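Ronel: a word list of household plumbing talk

README, last touched in March

Hi, and thanks for stopping by! Ronel is a small collection of things people say when something in the bathroom or kitchen goes wrong. I started it when I was helping my uncle answer the phone at his plumbing business and kept writing down the phrases callers used. A plumber says "fill valve." A caller says "the thingy that hisses." I wanted a file that puts the two next to each other, so here we are.

There are 976 entries at the moment. Each one is a phrase as somebody said or wrote it, plus the trade term I think it goes with, plus a few notes. It's all in English, mostly the kind you hear in the Midwest, with a handful of phrases from my cousins in Georgia (they call a plunger a "plumber's helper" and I love them for it).

What's in the folder

phrases.csv is the one you want. It opens in any spreadsheet program.
terms.csv has the trade terms, one to a line, with a plain explanation.
rooms.txt lists the room names I used, so you don't have to guess whether I wrote "half bath" or "powder room." I wrote "half bath."
changes.txt is my running diary of fixes. It gets long-winded, sorry in advance.

The columns in phrases.csv

phrase: the words themselves, spelling left alone. If someone wrote "tolet runing," it says "tolet runing."
term: the trade term from terms.csv. If I couldn't decide, this says "unsure."
room: bathroom, kitchen, half bath, basement, laundry or outside.
source: phone, note or forum. Phone means I wrote it down during the call, so the wording may be a little off. I type fast but not that fast.
sure: 1 means I'm guessing, 2 means I'd bet lunch on it.
notes: whatever else I felt like adding.

A few rows, so you get the flavor

"it keeps running after you flush" / flapper / bathroom / phone / 2
"the base rocks when you sit" / closet bolts / bathroom / phone / 2
"sink burps" / vent / kitchen / forum / 1
"the little door in the tank won't shut" / flapper / bathroom / note / 2
"water comes up in the tub when the washer drains" / main line / laundry / phone / 1

The toilet rows are the biggest group by far, with 350 entries, and I could easily have kept going. People are wonderfully inventive about toilets. They'll whisper it, they'll spell it, they'll call it the commode or the throne or "the upstairs situation." Sinks get much duller language. A sink drips or it's clogged and that's pretty much it.
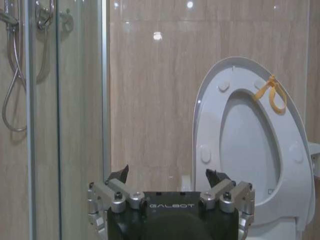
Water heaters were the hard part. Callers mostly describe the noise, and one noise can mean several different things, so you'll see plenty of "unsure" in the term column for anything that rumbles or pops. I'd rather leave it that way than fill in something wrong. If you fix heaters for a living and want to go through those rows, please, please do.

How the matching was done

I did a first pass by myself with a mug of coffee and a parts catalog. Then Erdal Yalçınkaya went over it, and he changed 80 of my matches, mostly places where I had mixed up the supply line and the shutoff valve (I know the difference now!). Where we disagreed and neither of us would budge, the row is marked 1 and both our opinions are in the notes. His are the shorter ones.

I took out names, street addresses, phone numbers and anything about who was home or when. If a phrase only made sense with the personal part left in, I dropped the whole row. Swearing stays. There's a fair amount of it under "main line."

What it's good for, and what it isn't

I built it for people who write help pages, search boxes or phone scripts and want to know what words real callers reach for. It's also fun to read on a slow afternoon. It won't tell you how common a problem is, because I skipped repeats and kept the odd ones. And please don't use it to work out what's wrong with your own pipes! A phrase matching a part is only my reading of what a caller meant.

It's thin on outdoor stuff. Hose bibs have a few rows, sprinklers have almost nothing, and there are no septic entries yet. My uncle doesn't do septic and gets a bit grumpy when asked.

Known problems

Curly quotes turn into garbage in some older spreadsheet programs. Pick UTF-8 when you import.
"P-trap" and "trap" are two separate terms and they should be one. I keep meaning to merge them.
A few basement rows really belong under laundry.
"Snake" shows up as a tool and as a verb, and I wasn't careful about which is which.

Sending me phrases

Yes please! Add lines at the bottom of phrases.csv, leave the sure column blank, and put where you heard it in the notes. Regional words are especially welcome. I've got a soft spot for whatever your grandmother called the spigot.

You can use and share the files however you like as long as you keep this README with them.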